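Rechercher sur le site OK

« En mai, le sous-bois change tous les matins »
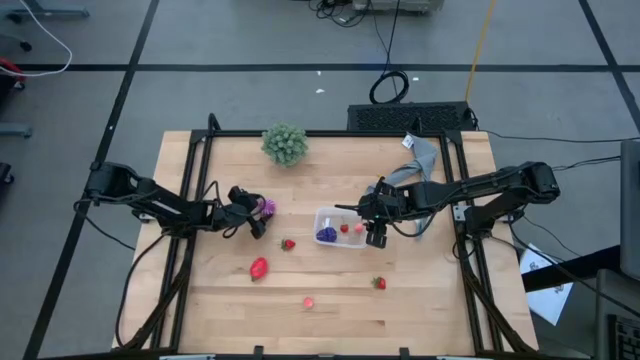
N° 186, p. 12

Propos recueillis par Mathis Vasseur
Mai

Six heures moins dix, mardi, parking de la forêt de Rustad. Armelle Delorme est déjà là, bottes aux pieds, thermos sous le bras. Pas de bonjour, ou presque. « Vous entendez ? Le loriot. Il est rentré cette semaine. »

Elle tient un carnet des saisons depuis l'école primaire. Première feuille de hêtre, premier coucou, dernière gelée. 1 906 entrées à ce jour, au crayon, parce que l'encre bave sous la pluie. Le printemps, elle le préfère à tout le reste. « L'automne, tout le monde l'aime, c'est facile, ça flambe. Le vert de mai, il faut se lever pour le voir. À midi c'est fini, la lumière est dure, tout est pareil. »

On monte. Chemin gras, ail des ours des deux côtés, l'odeur prend à la gorge. Elle s'arrête tout les vingt pas. Un hêtre, encore un. Elle retourne une feuille, montre les cils au bord. « Touchez. Dans dix jours ce sera du carton. »

Et les couleurs ? Elle rit. « Driss, Driss Zaki, avec qui je marche souvent, en compte cinq, des verts. Moi j'ai arrêté. Il y a celui des mélèzes, presque jaune, et puis celui des mousses après l'orage. Les autres, je leur donne pas de nom. »

À 615 mètres, la clairière. Brume en bas, sur l'étang de Trirnberg, qui se défait par morceaux. On se tait un moment. Un chevreuil aboie quelque part derrière nous, puis plus rien.

Les saisons qui se décalent, elle en parle sans qu'on la pousse. « Mes muguets, je les notais début mai. Maintenant c'est avril, pas chaque année, mais souvent. L'an dernier il a gelé dessus. J'ai écrit "dommage" dans la marge, c'est tout ce que j'ai trouvé. »

Triste ? « Non. Inquiète, oui. Mais je descends toujours de meilleure humeur que je suis montée. »

Café tiède, assise sur une souche. Elle sort le carnet, note l'heure, le loriot, la brume. Hésite sur un mot, le barre. Un conseil pour les lecteurs qui voudrait commencer ? « Prenez un seul arbre. Près de chez vous, un moche si vous voulez. Et passez le voir. »

Elle est repartie par le versant nord, voir si les myrtilliers étaient en fleur.

Dernière mise à jour : mardi, 18 h 40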